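About Moen Card Room

Moen Card Room opened above a shoe repair shop in Sultimbridge with 3 tables and one working lamp. Chenxi Bai still runs the place and still blames the lamp for her first losing season as a dealer.

We now spread hold'em and Omaha for up to 60 players, with a beginners' table at the back where the blinds stay small and the advice is free – you get what you pay for. Our main event is the Mellen Cup, held every June. The trophy is ugly and fiercely contested.

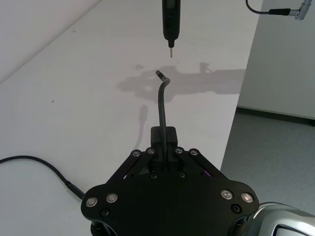
Helge Lundgren wrote in our guest book that he has finished tenth in the Cup twice and considers the structure "very fair, unfortunately."

Doors open at 6. Bring ID.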